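Folding and Packing Small Terry Towels: Effect of Surface and Starting Corner
Project report, household textiles course
Veerle Vanhove
2024-03-01

1. Background

Small towels are usually folded on whatever surface is free. Terry cloth drags on some surfaces and slides on others, and a towel that shifts during the first fold gives a stack with uneven edges. This project compared two surfaces and two ways of starting the fold. The question came out of a packing job I had in August at Flitinero, where towels went into cartons by hand and the top layers rarely sat level.

2. Materials

The towels were from the Bovow range, in a square format with a sewn-in care label. All were washed once before the trials and dried flat. The two surfaces were a bare tabletop and a matte green cover. Edge offset was measured with a steel ruler after the second fold, at the corner where the offset was largest.

3. Method

Each towel was laid down, smoothed once by hand, folded in half, and folded in half again. In the first series the fold began at the corner nearest the care label. In the second it began at the opposite corner. An offset of more than 5 mm was recorded as a failed fold. Failed folds were not repeated. A total of 43 folds were made on each surface.

4. Results

On the green cover, 38 of the 43 folds stayed within the limit. The bare tabletop gave a lower result, mainly in the second series, where the lower layer moved when the upper layer was drawn across it. Starting at the label corner made the towel easier to orient but left a small ridge where the label was caught between layers.

Corners that were tucked under before the first fold were the most common source of error. They are easy to miss on a brown towel and carry through to the finished stack - smoothing from the center outward removed most of them.

Brown terry towel on the green surface, held at one corner, with the lower-right corner folded slightly under and the care label showing at the right edge:
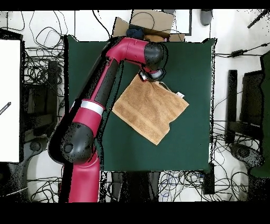
5. Packing

Folded towels were placed in an open cardboard box with the closed edge facing the wall of the box. Stacks made on the green cover needed less pressing before the flaps would close. Stacks with labels on alternating sides sat flatter than stacks with all labels on one side.

6. Limits

Only one towel size was used, and all folds were measured by the same person. Humidity was not recorded. A second round with a thinner weave is planned.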